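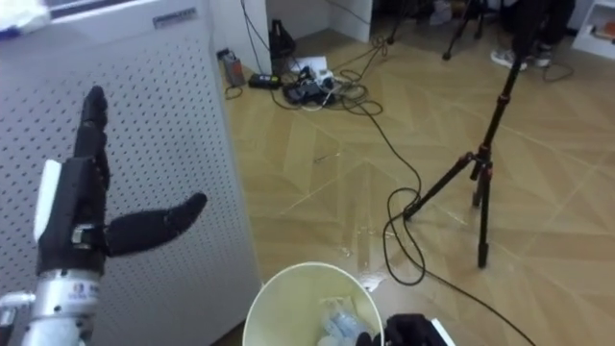
Chelsea Horrocks told me I'd picked the wrong month to come to a northern soul night, because in December half the regulars are off visiting their kids and the floor gets thin. If that was thin, I'd like to see it full. By nine-thirty there was a line down the stairs at the Penrose and the coat rack had given up.

I should say I'm not a soul person. I grew up on my brother's metal tapes and I dance like somebody looking for their keys. But a friend had been after me for months to come to Anidden, the all-request night that runs upstairs at the Penrose, and I finally ran out of excuses (my last one was a dentist appointment, at night, which she didn't buy).

You pay at a card table at the top of the stairs, you get a stamp on your wrist, and then you're in a long, low room with a bar at one end and the decks at the other. Capacity is 105, and they stick to it. The floor is the thing everybody wants to talk to you about. It's old maple, sprung, left over from when the place was a ballroom dancing school, and the regulars shake talcum powder on it so their shoes will slide. I had rubber soles. I did not slide!

Yvonne Bloxham took the first set, all 45s, and she doesn't talk between records. She just holds up the sleeve for a second in case anybody wants to know what's coming. I didn't recognize a single song for the first hour and it didn't matter one bit. Most of them run two and a half minutes and they all seem to be about getting dumped, and the room goes crazy for every one.

Requests go in a cookie tin next to the bar. You write the title on a slip and you get one per night, so people think hard about it. Neville Mapplebeck had been carrying his around in his shirt pocket since lunch. He's 83, he drives in from two towns over, and he wanted the same record he always wants. When it came on a little before eleven, the middle of the floor opened up for him and he did a slow turn, a kick, another turn, and went back to his seat and his ginger ale. I got a bit teary - blame the talc.

The late set belongs to Spyros Karamanlidis, who goes by Droltance on the flyers and plays faster and rougher stuff, a lot of it from tiny labels that pressed 200 copies and folded. This is when the younger crowd shows up. There were girls in bowling shirts and wide pants, and a guy doing backdrops so close to my drink that I moved it twice. I asked Yichen Song, who was catching her breath by the window, how long it takes to learn that. "Two years and one wrist," she said, and went straight back out.

Some practical stuff. Entry is eight dollars, cash only. The bar does beer, soda and a rum thing called a Flondano that tastes like pineapple and regret, and I had two. Bring a second shirt. Parking behind the building fills up early, but the 33 bus stops across the street and the last one goes at ten after one, and I know this because I ran for it with my shoes in my hand.

The next one is in January. I've already got my slip filled out, and I've been looking at leather soles.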